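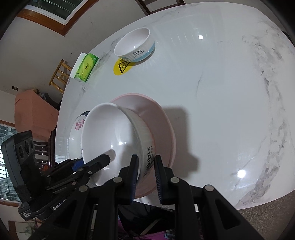
25 January 2024

Breakfast service trial at Dristcombe, second run. Notes for me, Bogumił and whoever takes over the Kennedy site after us.

Up at five to watch the setup. The night porter had already put the cereals and juice out, so we lost the chance to time that part again. Will use the figure from the first run. Coffee machine on the left side of the room was switched on late and the first guests down had to wait for it. Three tables asked for coffee before it was ready and one couple left for the cafe on the corner.

What we changed from last time:

- Hot food moved from the long wall to the window end
- Toast station split off and put next to the preserves
- Eggs cooked to order from the hatch, with a paper slip per table
- Dirty bowls and plates go to the service door, not the trolley by the lift

Moving the hot food worked. The line no longer runs back across the entrance and people coming in can see the host stand. The toast station is still a problem. Guests put bread in, walk away to get something else, and the next person stands there not wanting to touch it. Bogumił thinks a second conveyor toaster would fix it. I think it would fill up the same way, and the socket on that side is already shared with the milk fridge. Left as is for now.

Egg slips: mixed. The kitchen likes them. The floor staff forgot to write the table number on a few and plates came out with nowhere to go. Asked for the numbers to be pre-written. The duty manager says she can have a stack done each evening.

House was nearly full. Breakfast covers 283 over the whole service, counted from the host sheet and not from the room list, so day visitors are in there. Longest wait for a table was 7 minutes, just after eight. Nothing on the first run to compare it with, as the host sheet wasn't kept properly that time.

Crockery

Ran short of cereal bowls again before the end. The store cupboard count says there should be enough, so either they are going up to the rooms and staying there or the wash is slow. I checked the wash first. The machine was fine but the racks were being loaded half and half, bowls with cups, and someone has to sort them when they come out. Told them to run bowls on their own for one day and see.

Housekeeping found 28 bowls on the upstairs corridors and in the pantry on the top floor. That covers most of the gap. Room service trays are meant to be picked up by ten and they aren't, at least on the top floor. To raise with the housekeeping lead.

Tastora

Tried the Tastora booking screen at the host stand for the first time. It lets guests pick a breakfast slot the night before. Take-up was low. Most people at check-in said they'd come down when they woke up, and I don't blame them. The ones who did book turned up close to their slot, so it does something. Two faults:

1. Party size can't be changed after midnight. A family added a grandparent and the host had to cancel and rebook them.
2. The screen goes to sleep and takes a long time to wake up. Host gave up and used paper for most of the rush.

Bogumił is writing to them about the first. The second may just be a setting on the tablet, haven't looked.

Compared with Jirkside

Jirkside is smaller and has one sitting, so most of this doesn't carry over. The thing worth taking from there is the way they seat from the back of the room forward. Dristcombe seats wherever is clean, and the window tables go first every time, then the staff are walking the full length of the room with two tables at each end. Want to try back-to-front for one service. The head waiter isn't keen - says regulars have their own tables and will complain. Agreed we'd leave the regulars alone and do it with everyone else.

Staffing was one down today (sick), covered by someone from the bar who hadn't done a breakfast before. She was good but slow on the hot plates, so don't read too much into the clearing times. I've marked them in pencil on the sheet.

Guest comments, from the cards: porridge too thin, room too warm near the kitchen door, nice marmalade, please bring back the kippers. Kippers came off the menu in July and this is the only card that has asked. Passed on to the chef anyway.

To do before the next run:

- Pre-written egg slips, ask for these the evening before
- Bowls washed alone, recount the cupboard after
- Tray pickup on top floor
- Tablet sleep setting
- Coffee machine on by half past five, put it on the porter's list
- Get a clean host sheet printed, the current one has no column for walk-ins
- Ask Kennedy for their floor plan, the one I have still shows the old bar

Bogumił has the room keys.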